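Vavinell 3 review: canvassing software for small local races

Vavinell is a door-knocking package for campaigns that can't justify the software a statewide race uses. It imports a voter file, cuts it into walk lists, pushes the lists to phones and collects the answers. I ran version 3 through the whole of a school board primary in Idmont, from the first list in February to the last knock in May, with 18 canvassers on the account. Before that I had used Kuseo for two town council cycles, so most comparisons below are to Kuseo.

The campaign paid for the license at the ordinary rate. The test hardware was a mix of the canvassers' own phones and two older Android tablets with cellular service turned off.

Import

The importer takes comma-separated or tab-separated files with a header row. Our county sends its voter file as fixed-width text, so it had to be converted first. Kuseo reads fixed-width directly and lets you save the column map. Vavinell should do the same, given who it is sold to.

Once the file was in the right shape, field matching was good. It recognized precinct, party, registration date and the vote history columns without help. It did not recognize the split between mailing address and residence address, and it chose the mailing address by default. That puts anyone with a post office box on the map at the post office. Check this before cutting turf. The setting is under Import, Advanced, Address Source, and changing it afterward means importing again.

Duplicate handling flagged 513 pairs of records. The matching rule is last name plus house number plus birth year, which catches a lot of real duplicates and also every set of twins in the county. You can accept or reject pairs one at a time or all at once. There is no way to sort them by how strong the match is. Eoin Carroll, our data lead, exported the pairs, worked through them in a spreadsheet and loaded the decisions back by voter ID. The round trip worked on the first try, and the documentation for it is accurate.

Cutting turf

Turf is drawn on the map with a polygon tool or generated by the program. Automatic turf asks for a door target and a starting point. It respects precinct lines if told to and ignores everything else, including a divided highway on the east side of Idmont with no crosswalk for most of its length. Two of our automatic turfs straddled it. Barriers can be drawn by hand, and the program then honors them, but they are saved with the turf set and not with the map. Each new set starts without them.

I settled on larger automatic blocks of 300 doors, split by hand into walkable pieces. Splitting is quick. Merging is slower, because the merged turf loses its walk order and has to be rebuilt.

Walk order itself is the best part of the product. It handles odd and even sides of a street correctly, deals with cul-de-sacs, and puts apartment buildings in unit order. Kuseo sorts units as text, so unit 10 comes before unit 2. Anyone who has climbed the same stairs four times in a building will see the value.

Sign-out and access 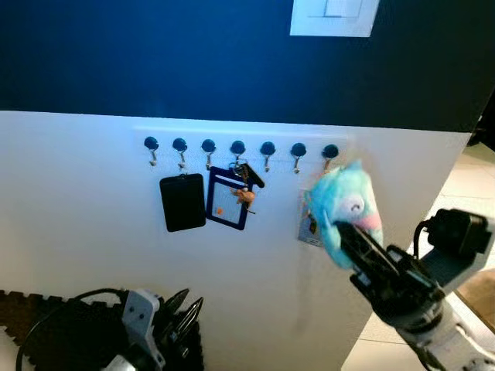
Card holders on the hook strip

Each canvasser gets a login tied to a phone number or, for shared tablets, a printed card with a code on it. The codes expire at a time of day you choose. We used 9 p.m. An expired code closes the list but keeps any answers still waiting to upload, and they go through the next time the tablet sees a network. I tested this on both tablets by letting the code lapse with unsent answers, and none were lost.

Permission levels are coarse. A user is a canvasser, a lead or an administrator. Leads can reassign turf but can also export the full voter file with phone numbers, and there is no switch to allow the first without the second. For a campaign with outside help this matters. We kept the lead role to Eoin Carroll and Áine Fitzgerald, which meant that turf changes on busy evenings went through one of two people. Version 2 had the same limit, and the release notes for version 3 do not mention it.

The audit log records logins, exports and turf assignments with a time and a user name. It does not record changes to the script.

The phone app

The app opens to the assigned list and shows either a map or a plain list. Each door expands to the voters at that address. Responses are large buttons, readable in sunlight, and the back button does what it should. Scripts can branch on an answer. Ours branched once, on whether the voter had children in the district schools, and then asked about the transportation budget, the length of the proposed contract or the bond measure.

Offline use is reliable after the list has been opened once with a connection. Map tiles are kept only for the area already viewed, so a canvasser who has not scrolled the map will see pins on a gray background. The list still works. We told people to zoom out and pan across their turf before leaving the office.

Battery use was higher than with Kuseo on the same phones. Location is polled constantly in map view. In list view it is polled only when a response is entered, and the drain is much smaller. The app does not explain this anywhere that I found. Demetrius Blackwood, who walked more of Idmont than anyone else on the campaign, stayed in list view and finished his shifts without a charger.

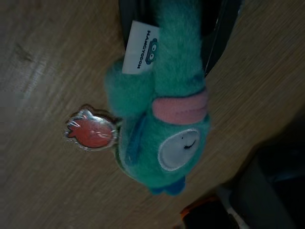
The notes field is limited to 140 characters and gives no warning at the limit. It stops accepting text. Dictated notes are cut at the same point, which is worse, since a canvasser using dictation is usually not watching the screen. We lost the end of several useful notes on the bond measure before spotting it. The short-term fix was a set of tags, which are unlimited and can be counted in reports. The tags turned out more useful than the notes for most purposes, but a warning would still be a small change.

Reports

Standard reports cover doors attempted, doors reached, responses by question and responses by canvasser. All of them can be filtered by precinct and date. Any report can be saved and sent by email each morning. The contact rate is calculated against doors attempted, where Kuseo calculates it against voters attempted. The Vavinell figure will look higher for the same work. If you are moving from one to the other, do not put the two numbers on the same chart.

Crosstabs are limited to two variables. For anything beyond that you export. The export is clean, with one row per voter per question and stable IDs, and it loaded into Wunderlich, our mailing vendor's system, with no edits apart from renaming two columns.

Support

I opened four tickets. Three were answered the same day. The fourth, on barriers not carrying over between turf sets, was answered after nine days with a note that this is by design. The answers were written by people who knew the product. There is no phone line on the basic plan, and weekend coverage begins only in the last month before a general election. A primary in May does not count.

Price

The license is sold by registered voters in the district, not by users. For a compact district with a lot of canvassers this is a good arrangement. For a large rural district with four people knocking, Kuseo will cost less. Text messaging is a separate charge and I did not test it.

Who should buy it

A school board, council or county commission campaign with one person comfortable in a spreadsheet will get its money's worth, mainly from the walk order and the offline behavior. A campaign that relies on outside groups for its canvass should wait for finer permissions. Anyone whose county still sends fixed-width files should set aside an evening for the first import and do it well before the first shift. Our conversion template, written by Dorian Courtois for the Idmont file, needs only the column positions changed to work with another county's layout.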